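Checked against the sources again on 01/11/2025. Two tips came off the list and one was reworded.

# Brain-friendly house tips, and how much of each one I'd believe

Household advice has caught the neuroscience bug. A drawer divider used to be a drawer divider. Now it "lowers cognitive load," and the scented candle next to it "primes the hippocampus." I keep a house and I read the papers people link to, and the two jobs don't line up very well. So I went through the tips readers send in most and asked the same thing of each: did anyone test this on people doing chores, or did someone test something else and a blogger stretched it?

Costs are what I paid. Where I say a thing was never tested, I mean I looked and couldn't find it, so write in if you have better luck.

## Rosemary by the sink for memory

There are small studies on rosemary scent and recall. They're done in quiet rooms with word lists, and the people often know there's a smell. None that I found had anyone remembering to take the chicken out of the freezer. Keep a pot on the sill if you cook with it. Water it when the top of the soil is dry and trim it often.

What works for the chicken is a note on the coffee maker.

## Switching hands to "build new pathways"

You'll see this one as "brush your teeth with the wrong hand." Practice with your weaker hand does make that hand better at the thing you practiced. The claim that it then sharpens your memory or your mood is where I get off. And please don't carry it over to the kitchen. One popular list suggests chopping onions left-handed, which is a fine way to spend the evening in urgent care.

Safe places to try it, if you're curious:

- stirring a cold batter
- wiping the counter
- folding dish towels

## The Riltby planner

Riltby sells a magnetic chore board with colored tiles, and the box says it was "designed around how the brain stores habits." I asked what that meant and got a PDF with a drawing of a head in it. The board itself is decent. The magnets hold, the tiles wipe clean, and my household looks at it more than it looked at the old paper list. I'd put that down to it being at eye level on the fridge. A sheet of paper at the same height did nearly as well for the 5 weeks I tried it.

## Blue light and the kitchen

Bright light late in the evening can push your body clock back. That part is well supported. The leap is from there to "swap your under-cabinet bulbs and sleep better," which depends on how bright they are, how long you stand there and what you do afterward. If you scrub one pan and then look at your phone in bed for an hour, the bulbs aren't your problem.

Warm bulbs look nicer on food anyway. Buy a single one first and live with it before you change the lot.

## Background noise for focus while you clean

The Chae app claims 3,660 users reported "better flow" on its brown noise tracks. Reported to whom, and compared with what? Those are people who downloaded a noise app and kept it long enough to answer a survey. I mopped to it all through July and the floor came out the same. Some people do find steady sound pleasant, and a box fan makes it for free.

## Tidy bedroom, tidy mind

Hernstead's newsletter put this at number one out of 11. Most of the research here asks people how cluttered their home feels and how stressed they are, then finds the two go together. Well, sure. Stressed people stop picking things up. It could run either way – or both.

I still make the bed, on these terms:

1. Throw the covers back when you get up and leave them while you shower.
2. Pull the bottom sheet tight from the corners before you touch anything else.
3. Shake the comforter once from the foot end.
4. Clear off whatever has landed on the bed before you straighten the top layer. 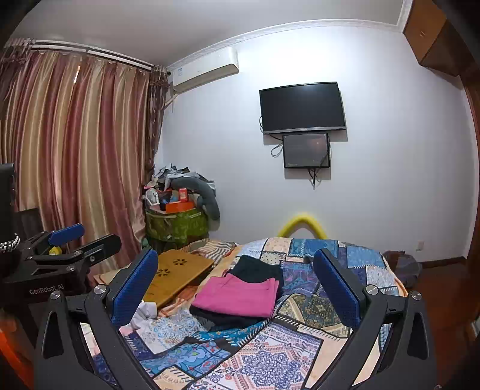

## Jonus "focus" dishwashing gloves

Yes, this is a product. The fingertips have ridges that Jonus says "wake up sensory nerves." Your fingertips already have plenty of those, and rubber over them mostly dulls things. As gloves they're okay – long cuffs, no leaks so far, a bit stiff at the thumb. Rinse the insides, turn them out and hang them by the cuff. Jonus also says they're good for 2,000 washes, and I'm nowhere near that yet, so I can't tell you if it's true.

## Walking back through the doorway

You go into the pantry and forget why. There is lab work suggesting that passing through doorways can make people a little more forgetful, and later work that had trouble finding the same thing. Going back to where you had the thought sometimes helps me. Saying "cumin" out loud on the way helps more.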